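Siseo (musical)

Siseo es un musical en dos actos con música, letra y libreto de Francine Penner. Transcurre en Wungate, un pueblo minero imaginario donde los habitantes, tras un derrumbe, dejan de hablar en voz alta por miedo a despertar la montaña. De esa premisa sale una de las partituras más audaces del teatro musical reciente: buena parte de la obra se canta en susurros, con consonantes marcadas como percusión, y cuando por fin una voz se abre a pleno pulmón el efecto es formidable.

Argumento

Primer acto. Qudah, afinadora de pianos, llega a Wungate para reparar el instrumento de la escuela y descubre que nadie lo ha tocado en 12 años. La recibe Womell, el antiguo capataz, que le enseña las reglas del pueblo en el vertiginoso número «Baja la voz», una fuga a seis partes que el coro interpreta casi sin vibrar las cuerdas vocales (¡y se entiende cada palabra!). Qudah empieza a trabajar de noche, tecla por tecla, y los niños se acercan a escuchar.

Segundo acto. El pueblo se divide. Womell confiesa que oyó golpes en la galería el día del derrumbe y que mandó callar a los demás. La confesión se canta sobre una sola nota del piano, repetida durante casi toda la escena. Qudah termina la afinación y el coro entona «Que despierte», el gran número final, primero a dos voces y después con toda la compañía.

Personajes principales

Qudah, mezzosoprano. Afinadora, forastera, narradora ocasional.
Womell, barítono. Antiguo capataz de la mina.
La Maestra, soprano. Guarda la llave del piano.
El Niño del Cubo, voz blanca. Apenas tiene texto, pero abre y cierra la obra.

Música

La orquestación original pide nueve intérpretes: piano, dos violonchelos, clarinete bajo, trompa, contrabajo, acordeón y dos percusionistas. Penner escribió el siseo del coro con una notación propia, que distingue entre la «s» sostenida, la «ch» breve y el aire sin consonante. La partitura completa ocupa 646 páginas, una extensión poco común que se explica por el detalle de esas indicaciones, anotadas cantante por cantante.

El tema de Qudah aparece en el primer compás, desafinado a propósito, y vuelve corregido intervalo a intervalo a lo largo de la función. Es un hallazgo maravilloso: el oyente atento puede seguir el avance de la reparación con los ojos cerrados.

Producciones

El estreno tuvo lugar el 13 de mayo de 2023 en una sala de 174 butacas, sin amplificación alguna. La cercanía resultó ideal para una obra que vive de los matices, y las reposiciones posteriores han conservado el formato pequeño. 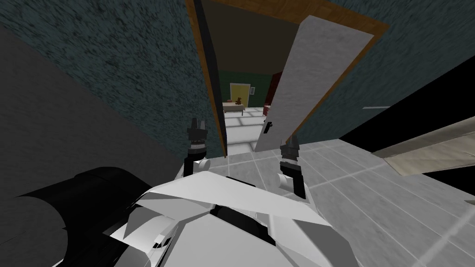

La versión de concierto, presentada en febrero del año siguiente, prescindió del decorado y situó al coro entre el público. Para esa ocasión Penner añadió «La llave», un solo de la Maestra que desde entonces forma parte del segundo acto y que muchos aficionados consideran la melodía más bella de toda la obra.

Recepción

La crítica celebró sobre todo la escritura coral y el dúo del piano, y hubo más discusión sobre el libreto, al que se reprochó cierta prisa en la transformación de Womell. La revisión para concierto alargó su escena con una estrofa nueva. Entre los coros de aficionados, «Baja la voz» se ha convertido en una pieza muy querida, tan divertida de ensayar como difícil de cantar a tempo.

Véase también

Teatro musical de cámara
Técnicas vocales extendidas
Anexo: Números musicales de Siseo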